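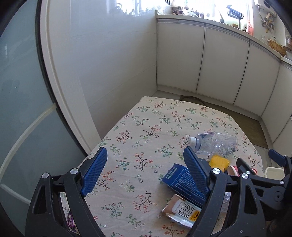

Melati Sumampouw
Thread on getting oil out of printed cotton table linen. I run the wash side at Flernham, a small linen rental outfit, and the same questions keep coming in.

Cooking oil on cotton is two problems. The fresh oil is easy. The oxidized oil, a few weeks later, is the yellow patch people call "permanent." Most of it will still move with enough time and the right order of steps.

Blot first. Rubbing pushes oil sideways into clean yarn and roughs up the surface, and on a print you'll see that as a pale halo after a few washes.

Put undiluted dish liquid on the dry cloth. If you wet the spot first, the water fills the fibers and the surfactant reaches the oil already thinned. Work it in from the back with a thumb. Leave it 40 minutes.

Rinse warm, from the back, so the oil leaves the way it came in.

Then a normal wash at the warmest setting on the care label. Most reactive-dyed cotton takes hot water without complaint. Pigment prints are different: the color sits on top in a binder, and heat plus friction wears it off at the folds.

To tell which you have, feel the print. A slight stiffness compared with the bare ground usually means pigment. Reactive prints feel like the rest of the cloth, and the color shows more strongly on the reverse.

Check before the dryer. Hold the damp cloth up against a window — leftover oil shows as a darker, more see-through patch. If it's there, repeat. Tumble heat speeds up the yellowing.

Old yellow patches: oxygen bleach (sodium percarbonate), dissolved fully in warm water first, five hours' soak, cloth completely under. Undissolved grains can leave spots on dark colors. Skip this on silk or wool blends.

We logged 11 old stains in June on our Mersha cloths. Two didn't shift at all, and both had been ironed over more than once.

Someone asked about starch. Starch after the stain is out, never before. It scorches, and the scorch looks a lot like old oil.

Next thread is candle wax, once I've finished the notes from the Nelov order.

38 replies · 112 reposts · 640 likes

More from Melati Sumampouw
Why your napkins come out of the wash as parallelograms
Hard water and gray whites: a short thread
Finen hem tape, one year of washing
Storing round cloths without a center crease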